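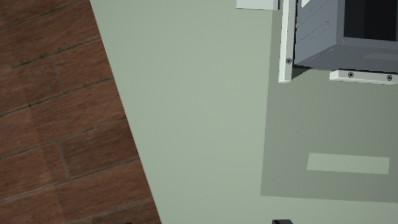
Mukness County Courts > Pending Criminal > Gadov warehouse burglary, preliminary hearing

docketwatcher
Posted Tue 24 May

Sat through the preliminary hearing in Department 9. Notes for those who follow the case.

The complaint has two counts. Count 1 is commercial burglary at the Gadov tool warehouse in December. Count 2 is receiving stolen property, based on items found in a rented storage unit. The judge held the defendant to answer on both. Negin Mazandarani appeared for the People, Parviz Shahbazi for the defense.

The People called one witness, the lead detective. He testified to the alarm log, the inventory list from Gadov, the search of the storage unit, and the phone records from Onetell. Shahbazi objected to the phone records on foundation. Overruled. He then argued that tower data can't place a phone inside a particular building. The judge said that goes to weight and moved on.

Bail stays at $50,000. The motion to reduce was denied without prejudice.

pleadthefourth
The foundation objection should have been sustained. Carrier records don't come in on a detective's say-so. You need a custodian, or a declaration from the custodian that meets the business records requirements. Did they have one?

docketwatcher
There was a one-page declaration attached to the exhibit. Shahbazi said it certified the call records but was silent on the tower list, which came in a separate file. The judge read it for a minute and overruled him.

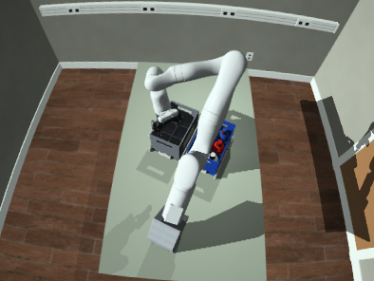
Arm over the black crate and the blue bin

former_clerk_mk
That's a real issue, but a prelim isn't where it gets decided. The standard is probable cause. A qualified officer can relay hearsay, and most judges will let a thin declaration through at this stage. Expect the same objection in a motion in limine with full briefing.

pleadthefourth
Officer hearsay covers statements. It doesn't cure an unauthenticated document. Those are separate questions and they get blended together in that department every week.

former_clerk_mk
Authentication only takes enough evidence to support a finding that the thing is what it's claimed to be. Detective serves warrant on Onetell, Onetell's legal portal returns a file, file has the warrant number on it. That is enough for authentication in most courtrooms. Your better argument is hearsay, and even that is weaker than you think, depending on whether the tower list counts as a machine-generated record with no declarant.

pleadthefourth
If someone at the carrier put the list together by hand, it has a declarant. We don't know which it was. That's the reason for asking for a custodian in the first place.

ridgeline_77
Can somebody explain count 2? I thought you couldn't be convicted of stealing something and also of receiving it.

former_clerk_mk
You can be charged with both. The bar is on being convicted of both for the same property. Burglary complicates it, though. Entry with intent is complete when the person goes in, so a burglary conviction doesn't automatically rule out a receiving conviction. Theft does. Check the charging language before drawing conclusions from the count numbers.

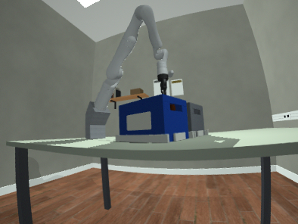 Robot arm, reaching down toward the blue bin

docketwatcher
Correction to my first post. The storage unit was rented in a relative's name, and the defendant was on the access list. Shahbazi spent most of his cross on that. The detective conceded there were three people on the list and that the gate code was shared, so the gate log can't separate them.

ridgeline_77
So count 2 is the weak one.

pleadthefourth
Both are weak. Take out the tower data and count 1 is an alarm log and an inventory.

former_clerk_mk
Disagree. Recent possession plus slight corroboration has carried plenty of burglary cases to verdict. The serial numbers matched the Gadov inventory. If the People can tie the defendant to the unit with something better than a shared code, the phone records are extra.

jpt_bonds
On the bail side: I've seen people on here say the family paid $50,000. They didn't. Akbari Bail Bonds posted a surety bond. The family would have paid a premium, which is a percentage of the bond and isn't refunded, and somebody signed as indemnitor for the full amount. If bail is later reduced, the premium on the original bond has normally been earned already.

ridgeline_77
What happens to the bond now that he's been held to answer?

jpt_bonds
It carries over unless the court orders otherwise. The information gets filed, he's arraigned on it, and the same bond follows the case number. Check the minute order. If a clerk enters it as a new case without linking the bond, it can show as no bail posted, and then you spend a morning getting it fixed.
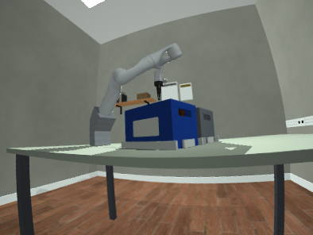 If he misses the arraignment on the information, does Akbari owe the money right away?

The court would declare a forfeiture and mail notice to the surety and the agent, but payment isn't due at that point. There is an appearance period set by statute. If he is brought back within it, the forfeiture is vacated, sometimes with costs. Summary judgment is entered against the surety only after that period and any extension have run.

pleadthefourth
And if the notice goes out late, the surety has a good argument that the bond is exonerated. Those statutes are read strictly.

jpt_bonds
Correct, and that part gets litigated more than people would guess.

docketwatcher
Transcript is ordered. It runs over 100 pages, so I'll post only the portion with the foundation objection and the ruling. Next date is the arraignment on the information, same building, different department.

former_clerk_mk
Please include the exhibit list if it's in there. I'd like to see whether the tower file was marked separately or as part of the call records.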